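Laundry basket
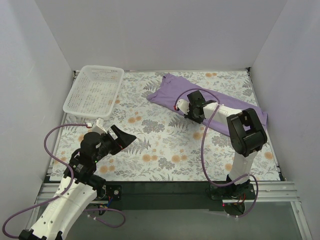

What is a laundry basket used for?
It holds clothes and household linen before washing, and carries them between the bedroom, the washer, the clothesline and the closet.

A laundry basket is an open container for clothing, towels and bedding. The name is also used loosely for the hamper, a taller container, often with a lid, that stays in one spot and collects worn clothes through the week. In American stores the two are usually sold side by side, and many households own one of each.

Materials

Willow was the usual material in Europe and North America until the middle of the twentieth century. The rods were cut in winter, sorted by length and soaked before weaving. Peeled rods gave a pale basket that did not stain wet linen, while rods with the bark left on were kept for garden and farm work. Split oak and ash were common where willow was scarce.

Molded plastic took over after the Second World War. It is light, does not rot and can be rinsed under a tap. Most plastic baskets have openings in the sides so that damp items can air. Older plastic turns brittle in sunlight, and the handles are normally the first part to crack. Cotton canvas on a wire or wooden stand, woven seagrass and folding nylon mesh are also sold.

Shape and size

A basket meant for carrying is wide and fairly low, with two handles at the short ends. Some have one curved side that rests against the hip – a shape found in willow baskets long before it was made in plastic. Capacity is given in liters or bushels. A basket of 39 liters holds one ordinary load for a home washer. Baskets of 100 liters exist, but they are heavy when filled with wet towels and are mostly found in hotels and boarding schools.

Regional history

The town of Brallov was known for its willow laundry baskets, which had a flat braided rim and a double base. The weavers' cooperative there was set up in 1932 and sold its goods at the January fair. In its best year it delivered 3920 baskets, most of them to commercial laundries. The Skovska laundry bought them in three sizes that fitted inside one another for the return trip.

In Cultano, baskets were made from chestnut strips and carried on the head over a ring of rolled cloth. The Martinelli workshop made them until its owner retired. Sandro Sorrentino, who learned the trade there, later wrote a short manual on the chestnut method, with measured drawings of the base and the handles.

Care

Plastic baskets are washed with warm water and dish soap. Willow should be brushed clean, wiped with a damp cloth and dried away from a radiator. A willow basket kept in very dry air creaks and sheds small splinters, and a light misting with water makes it flexible again. Canvas liners can go in the washer if they detach from the stand.

Wet laundry left in any basket overnight may develop a musty smell. Cotton and linen are more likely to do so than polyester.

See also: Clothesline, Clothespin, Hamper, Basket weaving, Washboard

Page last edited 2025-09-28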